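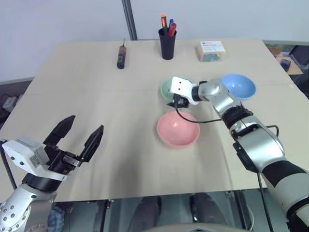
The pink, the light blue and the pale green bowl on my table

Home > Kitchen > Dishes and storage > Bowls
Last updated: 24 Aug 2021

Bowls of the same size get stuck when I stack them

Dayana Villca

Good day to all. I have a small problem with my bowls and I hope that somebody with more experience can advise me.

I have three bowls which I use every day: one pink with small speckles, one light blue and one pale green. They are similar in size and shape, simple round ones. I bought the pink one in the Clalent shop in Cendow and the other two came later from my aunt, who wanted that I have "something cheerful" in the new apartment. I like them very much and I do not want to change them.

The problem is the stacking. My cupboard has only one shelf free for bowls and it is 26 cm high, but it is very narrow, so I can't put the three bowls side by side. I must put one inside the other. When the pink bowl is at the bottom, the green one goes down into it and stays there. Last week I could not separate them for a whole evening. I pulled, I turned, I put them in the sink with warm water, and finally they came apart with a loud noise and I was afraid that one was broken. There is no crack, but at the inside of the pink bowl I now see a thin gray line, like from a pencil. I have washed it with normal dish soap and the line is still there.

My questions are the following. Which bowl should be at the bottom and which on top, if they all have nearly the same size? Does it help to put something between them, and what? And the gray line – is it a scratch in the glaze or can it be cleaned?

I should add that I wash by hand and I dry with a towel, but maybe not always very well, because in the morning I am in a hurry. The table has a pale beige surface which I also want to keep clean, so please do not recommend anything with strong color or with bleach.

I thank you in advance for every answer.

14 people have the same problem

Edmund Pietrzak

Hello Dayana, I had exactly such bowls in my first kitchen and I have also once spent an evening with two of them in the sink, so you have my sympathy.

First I would find out which pair is the bad pair. Take all three to the table, with good light, and try them two by two. Put the green one in the pink one very gently, do not press, and look how much of the rim still stands out. Then the blue one in the pink one, then the green one in the blue one, and also the other way around. You will see that the bowls are never really the same, even when they look the same from one meter away. The pair where the upper bowl stands out the most is the pair you want to stack.
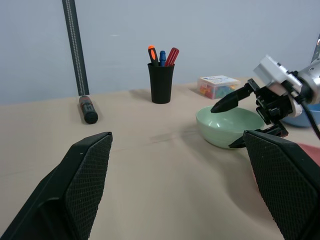
While you have them out, look also at the lower part of each bowl, where it touches the table. Many bowls have a ring there without glaze, and this ring is often rough. Go over it with your finger. If it feels like fine sandpaper, it is very probably the one that makes the gray line in the bowl under it. You can make it smoother with a wet sanding sponge, the finest you can buy. Do it slowly, under running water, and only on the ring, never on the shiny part. If your bowls have no such ring, please ignore this paragraph.

Second, about what to put between. I tried several things over the years:

Paper kitchen towel, folded one time. It works and costs almost nothing, but it gets dirty and looks a little sad in the cupboard.

Felt circles. They are nice and soft. They must be dry, otherwise they smell after some weeks. I cut mine from an old felt place mat, and they are still good.

Coffee filters, the round ones. This was my mother-in-law's idea. They take the form of the bowl without folding, and for three bowls you need only two of them. I would begin with these.

Plastic film I don't recommend. It made everything stick more than before.

Third, the drying. In my opinion this is the main reason for your evening in the sink. A little water between two smooth bowls closes the gap and then you are pulling against the air. After washing I leave my bowls upside down on a cloth until I have finished my coffee, and only then they go to the cupboard.

When two bowls are stuck again, put some cold water in the upper one and let the lower one stand in warm water, not boiling. Wait a few minutes. Then turn slowly, do not pull up. A drop of dish soap along the edge helps it to slide.

For the order in the cupboard I can't decide from here, but if the pairs are equally good, I would put the speckled pink bowl on top. Then nothing rubs at its inside. A texture in the glaze catches marks more easily than a very smooth one, at least in my house.

77 people found this helpful

Cendow_Kitchen

Just buy a wire shelf, problem solved. They have them in every home store, you put it in the cupboard and get two levels. Mine is from the Czarnecka market. Two bowls below, one above it.

3 people found this helpful

Dayana Villca

Thank you both. I have tried the pairs as Edmund wrote. The green in the blue is the best, it stands out almost two fingers. The green in the pink is the worst, which I knew already, unfortunately.

The wire shelf is a good idea too, but I measured, and with the height of the bowls there is not enough place to take out the lower ones without hitting the wire. Maybe with a lower shelf it would be possible. I will look when I am in town again.

Does somebody know about the gray line? It is only this that remains.

Edmund Pietrzak

Excuse me, I forgot the line. Put a little baking soda on a wet cloth, make a paste and rub in small circles. Try first on the outside, near the bottom, to see that the shine stays. If the line becomes weaker after one minute, it is only material from the other bowl that was left there, and it will go away with patience. If your fingernail catches in it, then it is a scratch, and it will stay. You can still eat from a bowl with a fine scratch, but with a real crack I would use it for keys.

For gray lines I once needed three rounds on a white plate, so do not give up after the first.

47 comments | Share | Save | Follow this topic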